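**Skitum** is a home-built robot cell for moving small objects from one half of a metal bin to the other half and back. It was built in the shared workshop in Tistlow by Zulema Arancibia, a member of the workshop, and it is documented in the workshop's own wiki. The name is used for the whole installation: the arm, the gripper, the bin, the table and the program which controls them.

## Background

The Tistlow workshop was before mostly a place for wood and bicycle repair. Arancibia joined it with the wish to finish an arm she had begun in her flat, where the floor was not stiff enough and the neighbours below could hear the motors. The arm was moved to Tistlow in parts and assembled again on a table near the rear wall.

The first plan was a machine for sorting screws. This plan was given up after a short time, as the fingers were too big for the task and a simple sieve did it better. Arancibia then changed the aim to household objects of mixed shape, which do not need to be sorted but only found, lifted and put down in another place. This is the task that Skitum still does today.

## Construction

### Arm and gripper

The arm is of the type with long round links between compact joint housings. The links were painted in a glossy orange-brown, a colour that remained from an earlier job in the workshop. Cables run on the outside of the arm. In the first version they were inside, but each repair then meant to open the whole arm, and Arancibia moved them out in June. The yellow cable is left in a wide loop so that the wrist can turn without pulling it.

The gripper has jointed metal fingers with blocky segments. The tips are dark and rounded, and they are the part which is replaced most often. A printed version of the fingers was tried and is described in the wiki as "good for foam, bad for everything else".

### Bin

The bin is a grey sheet-metal box, divided lengthwise into two compartments by a sloping panel. The slope helps objects to slide back to the floor when they are dropped on the edge. The walls also lean, and therefore the floor of each compartment is narrower than the opening on top.

The bin stands on a light wooden tabletop and is held at the sides by spring clamps with orange handles. It was fixed with screws at first, but the position had to be corrected many times and the screws made new holes in the table. With clamps the bin can be shifted in a few seconds, and it gives a little when the arm pushes against a wall with too much force. Arancibia considers this a safety function, though it was not planned as one.

Cast acrylic sheet, still in its printed protective paper, lies on the table beside the bin and is held with blue tape. It is meant for a screen between the arm and the person at the table, which at the time of writing is not cut.

### Control

The program runs on a used office computer. The board that drives the motors was made from a design called Ghoneim, which circulates among members of several workshops and exists in many slightly different copies. The copy used in Tistlow has one change: the emergency stop cuts the motor supply directly and does not ask the software. The stop button itself is mounted on the table edge, where it can be reached with the knee.

## Operation

A run begins with all objects in one compartment. The arm moves above the bin, chooses a point, lowers the gripper, closes the fingers and lifts. If the fingers close completely, the program understands that nothing was caught and it chooses another point. If something is held, the arm carries it over the divider and opens the fingers on the other side. When no object is found after three tries in sequence, the direction is changed and the work goes back the other way.
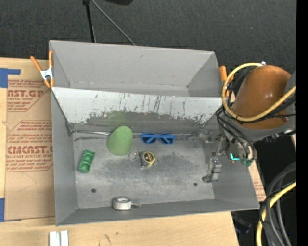 The choice of objects has more influence on the result than the choice of speed. Cups are easy if they stand or lean, since one finger can go inside or behind them. A roll of tape lying on its side is lower and must be taken by the outer edge or through the hole. Sunglasses are difficult: the temples fold and unfold, and a pair which lies close to the divider leaves little room for the second finger. Key rings are so thin that the fingers usually pass over them. They remain in the set at the request of Arancibia, who wanted at least one object with which the machine would fail.

## Wear

The pale surface of the divider is scratched, most densely in the centre and on the right half, and on its lower edge the darker metal has come out. The floor of the working compartment is also scuffed. Repainting was discussed in the workshop and refused – paint flakes would stick to the fingertips, and the bare metal does not disturb the work.

A more serious problem is the reflection of coloured objects in the metal. A green cup can give a weak green shine on the panel above it, and early versions of the program sometimes tried to grip this shine. The correction was to ignore any colour patch which has no height. It works well for cups, less well for flat things.

## Tests

Arancibia made two series of tests, one in each direction, with 200 grips in the first and 200 in the second. In the first series 29 grips failed. For the second series the wiki gives no result, as the log file was overwritten when the clock of the computer was set wrong. The series has not been repeated.

Members of the workshop have criticised that the same person selected the objects and wrote the program. A new set of objects, brought by other members and not shown to her before the test, is proposed on the discussion page.

## Related projects

Paritz is a smaller arm from the same workshop, made with the remaining motors of Skitum. It has suction in place of fingers and works only on flat parts. The two machines share the board design and a part of the program, but they can't exchange grippers, the flange of Paritz having a different hole pattern.

A version of Skitum with a camera on the wrist was started and is stopped at present. The bracket exists; the cable for it was too short and a longer one made the picture unstable.

## Notes

The drawings of the fingers and of the bin are kept in the workshop wiki, last revised August 22, 2026. The drawing of the bin shows the floor without holes, and it should be corrected by anyone who intends to copy it – the bin in use has two round holes in the floor of the compartment nearer to the front of the table.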